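The Quiet Night at Tadura

By eight on Monday evening the bar at Tadura is a third full, which the regulars say is good for a Monday. The stage is a foot high. Behind it hangs a curtain that used to belong to a school hall, and in front of it Bezawit Mekonnen is on her knees taping down a cable.

She has booked the music here for four years. Before that she played bass in a wedding band, and before that she sold tickets at a movie theater, a job she says taught her more about running a night than the bass did. Her brother Robel does the sound. The two of them share an office behind the kitchen with a chest freezer and a filing cabinet that won't close.

Tadura is a small room on the second floor of a former carpet store. It pays its bills with weekend dances. The Monday series, which started as a way to use the staff on a slow shift, is the part people drive in for. Bands come through on their way between bigger cities, play two sets, and sleep in the spare room at Robel's house. 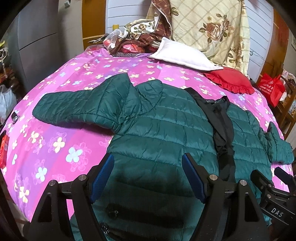

What kind of music does the Monday series book?
Mostly acoustic groups and small jazz outfits, with a singer-songwriter once a month. Full drum kits are allowed if the drummer plays with brushes after ten, when the dentist's family upstairs goes to bed.

The brushes rule came out of a bad night in the first year. A four-piece called Ritow had driven in through snow, started late, and played the second set at the volume they were used to. There was a knock on the door at 10:40. The band finished with two acoustic guitars and no microphones, and people who were there still bring it up. Ritow have been back three times and have kept the unplugged ending.

Robel was nervous about it at first. A room that wide with no amplification tends to lose the words past the fourth row. He moved the tables in, hung blankets on the back wall, and put the singers at the front edge of the stage instead of the middle. He has since swapped the blankets for proper panels, which he built in his garage from a set of plans and hung himself over a weekend in March.

"You could hear the ice machine before," he says. "You can still hear it, but now it's only when it drops."

The money is simple. Admission goes to the band, the bar goes to the house. On a decent night a band leaves with $800, and on a poor one Bezawit tops it up from the weekend takings so they can at least cover gas. She doesn't offer guarantees beyond that, and some agents stop answering her emails when they learn it. Others have learned to send her the acts that have an empty Monday between two paying dates.

That was how she got Conneely, the fiddle and accordion duo who now sell out halls on the coast. They had a day to fill and a van that needed a brake job. The garage across the street took the van in the morning, and the duo played that night to a room that included the mechanic. Bezawit kept the set list. It's in the filing cabinet, in the drawer that won't close.

Not every booking has worked. A comedy night lasted three weeks. A poetry evening drew a good crowd who bought one pot of tea between them. There was also a plan to record the Monday sets and sell them, and Robel did record most of a season before they found out how much time the paperwork would take. The recordings are on a hard drive at his house. Some of the bands have asked for copies and he sends them.
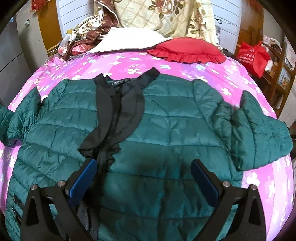

A green puffer jacket laid out on the bed.

This year the biggest change is the summer festival. The Mekonnens have been asked to program a stage at Fandis, the outdoor weekend at the old fairgrounds, and they've said yes to one day. The tent they've been given holds 2000 people. Tadura fits a small fraction of that, and Bezawit has been going through her contacts to work out which of her acts can carry across a field.

"Some of them won't want to," she says. "I have a harp player who told me no before I finished asking."

Ritow are on the list, with the unplugged ending still under discussion. Robel thinks it can be done with two microphones on tall stands and a polite word to the food trucks. Bezawit wants them on early, before the main stage opens up next door. The schedule is on a sheet of graph paper on the office wall, written in pencil, and the slot after lunch has been erased enough times that the paper has gone thin.

The Mondays will carry on through the summer, apart from the one after the festival, when both of them plan to be asleep. Doors stay at 7:30, with the first set at eight. There are no reservations, and the tables near the panels go first. Anyone who wants to play can leave a recording at the bar, on whatever they have. Bezawit listens to all of them, usually on the drive home, and she calls back within a month if she has a date to offer.

Tonight's act is a guitar trio on their first visit. One of them has forgotten a strap. Robel goes to look in the cabinet.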